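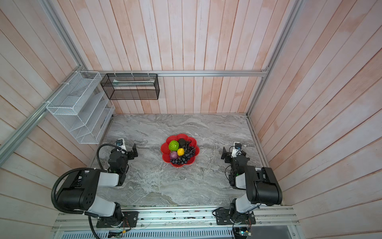
Where do households keep their fruit, and does the place affect how much of it is thrown away? Most of the homes we visited kept it in a bowl or dish on the kitchen table or worktop, and fruit kept in plain sight was eaten sooner than fruit kept in a cupboard or a lidded box, though soft fruit left in the open also spoiled sooner.

This section sets out the findings on storage place. The diaries were kept in two towns, Moncrieff and Bollent, over six weeks beginning in February. Each household wrote down what fruit came into the home, where it was put, and what became of it. Together they returned 2000 usable entries. An entry was left out if the kind of fruit or the storage place was missing. The diary sheet was drawn up by Hubert Schwaiger and tested in Mistell before the main study. The wording for "thrown away" was changed after the test, as several people had counted peelings and cores as waste.

Storage place was recorded under four headings: open bowl or dish, shop packaging, cupboard or larder, and fridge. Many homes used more than one. Apples and oranges were moved from the fridge to the bowl as the bowl emptied, and grapes often went the other way once they began to soften. Where fruit was moved, we took the place where it had spent the longest time. This is a weak point in the method, and the entries for grapes should be read with care.

The open bowl was the most common place in both towns. People gave plain reasons for it. The bowl was there already, it was near the door where the shopping came in, and the children could reach it. Few mentioned taste, and fewer still mentioned ripening. When asked directly, most knew that bananas hasten the ripening of other fruit, but they kept them in the same bowl all the same. One man in Bollent said there was only the one bowl.

Mixed bowls raised a difficulty in recording. A lemon may sit in a bowl for weeks while the grapes beside it are finished in a day, and a household that says its fruit "lasts a fortnight" may mean only the lemon. We therefore recorded each kind separately. In the interviews that followed, carried out by Valentin Hubmann, people were asked about whole bowls as well as single kinds. Figure 2 shows artificial fruit and a red flower-shaped dish on a grey marble-patterned tabletop.

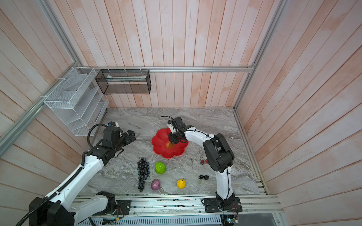
Answers about whole bowls were less steady than answers about single kinds. The same person would often give a longer keeping time for the bowl than for anything in it. We put this down to topping up – new fruit is laid on the old, and the bowl never looks empty. Older fruit at the bottom was the largest single source of waste among the open-bowl entries, and it was noticed late, mostly by smell or when the bowl was washed.

Bowl shape may play a part. Wide, shallow dishes let every piece be seen, and the homes that used them reported less fruit lost at the bottom. The diary did not ask for measurements, however, and the remark rests on notes made during the visits. An earlier survey in Gallero asked about bowl size but not depth, so the two cannot be compared.

Fridge storage gave longer keeping times for grapes and lemons in both towns. It did not lead to less waste overall. Fruit in the fridge was more often forgotten, above all in the lower drawer, where it lay under vegetables. Several people said they had bought more of something they already had.

Differences between the two towns were small. Bollent households shopped more often and bought less each time, and their bowls were topped up in smaller amounts. Once the number of shopping trips was allowed for, storage place had much the same bearing on waste in either town. The entries for fruit left in shop packaging were too few to treat separately and are given with the cupboard entries in the tables.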